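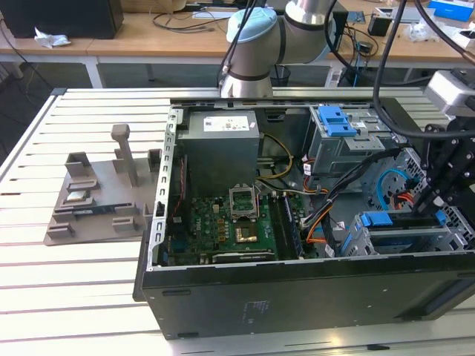

Want to spend your evenings teaching a robot arm to build a PC? Come join us!

I run the robotics project group at Pridham, and we're looking for new people for the Sestau challenge in November. The task sounds simple when you read it off the rules sheet: take a desktop tower with its side off, put the CPU in the socket, put the memory in, plug in the cables, all with robot arms. Then you try it and a SATA cable ruins your whole night. I love it, and I think you might too.

We call our setup Danladi (it was the name of the folder, and it stuck). The parts wait in a 3D-printed tray so the arm knows where to find them, and the tray has been redesigned so many times that I've lost track of which file is the good one. If you like CAD and you're tidy with file names, please, please write to me.

What would you do? Mostly whatever you're curious about. Right now I could really use somebody on gripper control, somebody who'll own the tray and the fixtures, and a couple of people to drive the arms and record practice runs. Driving takes some 30 minutes to get the hang of and a lot longer to get good at. Memory modules are the nice beginner job. The CPU is not a beginner job, and the old sockets have pins you can bend just by looking at them wrong, so we work up to that one!

You don't need to have touched a robot before. I came in knowing a bit of Python and how to swap a hard drive, and I was driving the arm my first week. You do need to be enrolled at Pridham, be able to make 2 evenings a week from 6:30 till 9, and be okay with doing the same insertion over and over while we fiddle with one number in a config file. Long hair tied back, no dangling sleeves near the arms, and you'll do the safety walkthrough before you drive anything.

There's no pay, sorry, but you can take it for project credit, and Skadance is covering our entry fee and travel for the team that goes.

To apply, come by room 92 any evening we're in, or send me a few lines through the project page. Tell me what you'd like to work on and one thing you've taken apart (whether it went back together is up to you to share). No résumé needed. I'm taking people until the list is full, and I answer everybody, usually late at night.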